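Chapter 7
Two Arms, One Table

The first time I ran the robotics club at Mendoza, I gave every team one arm and one block and told them to move the block. They were done before the snacks came out. So the next year I gave them two arms on one rail and a floor full of stuff with cords on it, and we were there until the building closed (in March, with the heat already off!).

I still think that was the best night of the whole year, and it's why this chapter is longer than the last one.

In Chapter 6 you taught a single arm to reach, close, lift and let go. You had the whole floor to yourself. If your path was a little sloppy, well, the arm swung wide and nothing got hurt. Add a second arm and sloppy gets expensive fast. My students named our first collision Lallow, after the noise it made, and for the rest of the season any bump between arms was "a Lallow." Feel free to borrow the word. You'll need one.

We're going to work on three questions here, and I'd like you to keep them on a scrap of paper next to your keyboard:

Who gets to move first?
Where is each arm allowed to go?
What does one arm do while it waits for the other?

The team I'll follow through the chapter called their project Codness. Their job was a charging table, the kind of mess you find in the back of any school media room, with power strips, battery chargers and a couple of microphones. I like this job a lot because cords are mean. A block stays where you put it. A cord drags its friends along, and a path that was clear on your plan can have a loop of cable lying right across it.

Before Codness wrote a line of code, they spent a full meeting just looking at their table and drawing it from the top. I want you to do the same. Mark each thing that's free to move, then draw a line from it to anything it's tied to. Use a different color for the cables that belong to the arms themselves, which new teams forget every single time.

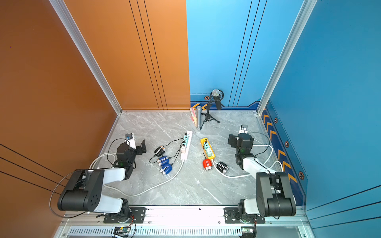

Figure 7.1 The Codness workcell, with both arms on the front rail and power strips, battery chargers and microphones on the floor.

Now try Figure 7.1 on paper. Draw the reach of the left arm as one big curve and the reach of the right arm as another, and shade the part where they overlap. We'll call that shaded part the shared zone, and only one arm may be inside it at a time. Section 7.1 builds that rule with a simple flag, and Section 7.2 breaks it on purpose so you can see what a stuck pair looks like.

Grab your sketch and a pencil with a decent eraser, and let's start with the flag.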